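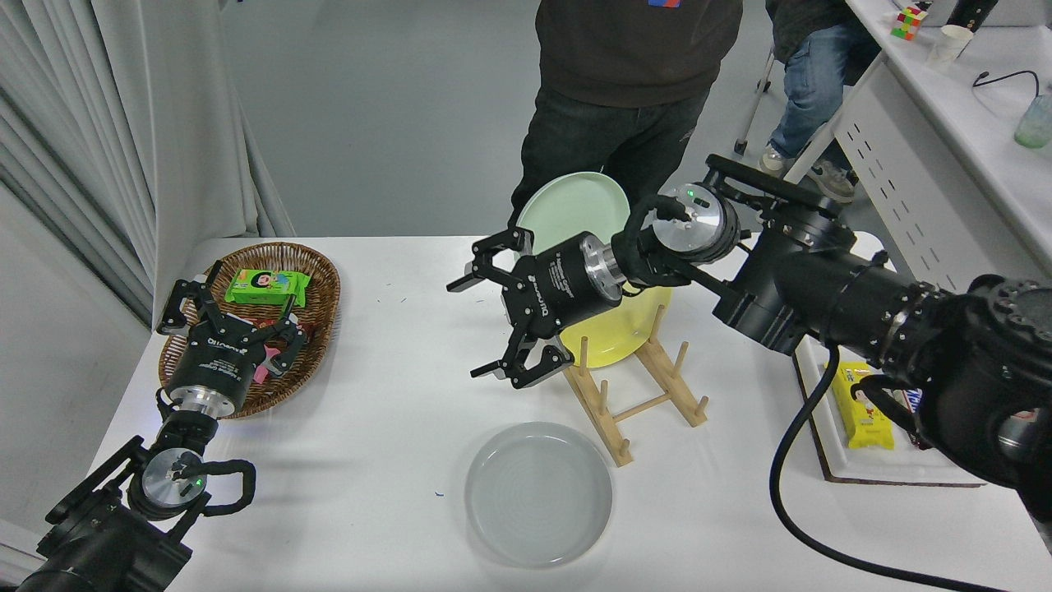 Page last changed: 16 Sep 2020 (K. Halilović)

Workroom and store inspection, Bimdale site
Checklist with comments

Inspector: Colleen McIntyre
Accompanied by: Marin Georgiou
Marks: S = satisfactory, A = action needed, N/A = not applicable

1. Exits and walkways

1.1 Final exit doors open fully from inside: S
1.2 Walkways clear to full width: A
Comment: Flattened cardboard stacked beside the rear door. Move to the Perić cage and keep it there until collection.
1.3 Exit signs lit: S

2. Fire equipment

2.1 Extinguishers on brackets, pins and seals in place: S
2.2 Service labels in date: A
Comment: Unit 7 was last serviced in April of last year. Direx to be called out. Unit stays in position meanwhile.
2.3 Call points unobstructed: S

3. Tables and work surfaces

3.1 Tops free of splits and raised edges: S
3.2 Legs level, fixings tight: A
Comment: One table in the store rocks on its short side. Adjust the foot and recheck under load.
3.3 Food kept off surfaces at end of day: S

4. Storage

4.1 Racking load notices readable: A
Comment: Notice on bay 4 faded. Nander to supply a replacement. Load limit unchanged.
4.2 Heavy items below shoulder height: S
4.3 Steps and kick stools undamaged: S
4.4 Ladder tags present: N/A, no ladders held.

5. Lighting and heating

5.1 Emergency lighting, short test: S
Comment: Full-duration test is on a separate sheet.
5.2 Heater guards fixed: S

Actions 1.2 and 3.2: Todor Spahić
Actions 2.2 and 4.1: Talha Malik
Completed actions to be initialled on the paper copy in the site office.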